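[Remthorpe-list] Re: Season 2 finale, and is there going to be a third?
2024-09-29

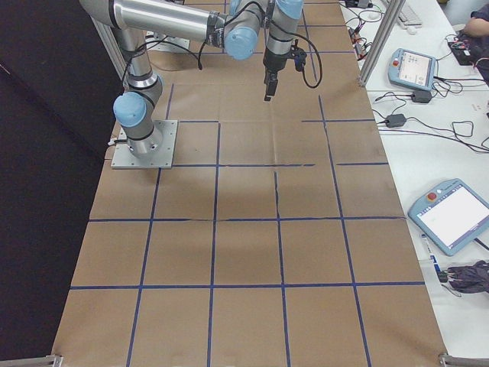 Oh, I'm so glad somebody else wants to talk about the ferry episode! I've watched it twice now and I liked it even more the second time, mostly because I'd stopped worrying about who was going to drown and could pay attention to everything else.

> I'm still not sure what to make of the last ten minutes. The whole
> season is about whether Huttunen will sell the boatyard, and then
> she just hands over the keys and we cut to the harbor. No talk with
> her brother, no scene at the bank. Did they run out of time? I heard
> the episode was trimmed to 50 minutes for broadcast. Also, has anyone
> seen the longer cut, and is it worth hunting down?

Yes, I've seen it! The longer cut runs 56 minutes, and most of the extra is one scene in the Kallmont hotel bar, with Huttunen and her brother sitting at opposite ends of the counter while the quiz night goes on behind them. They barely speak. He pushes the peanuts down to her and she pushes them back. I loved it, and I think it answers your question about the brother, though you may find it doesn't help much with the bank.

As for the keys, go back to episode 5 if you have the patience. She's locking up the paint store and tries three wrong keys before she gets the right one (this is a woman who's worked there since she was sixteen). I took that as the moment she'd made up her mind, and after that the handover felt right to me. My sister thinks I'm reading far too much into a bunch of keys, so take it for what it's worth.

> And the music over the credits, was that new? It didn't sound like
> the usual theme.

Same theme, slowed way down and played on an accordion. It's so good. I had it stuck in my head through most of August when they were rerunning season 1.

On a third season, all I know is what was in the Mevetti newsletter, and that only said the writers were "talking." I'd be thrilled to get one, but I'd want it to leave the harbor for a while. The cannery town up the coast gets mentioned in nearly every episode and we've never once been there! Give me a whole season of that, with the harbor master's awful cousin.

Does anyone know if the subtitles on the disc set are the same as the broadcast ones? The broadcast version lost half the jokes in the wedding episode and I'd like to know before I order.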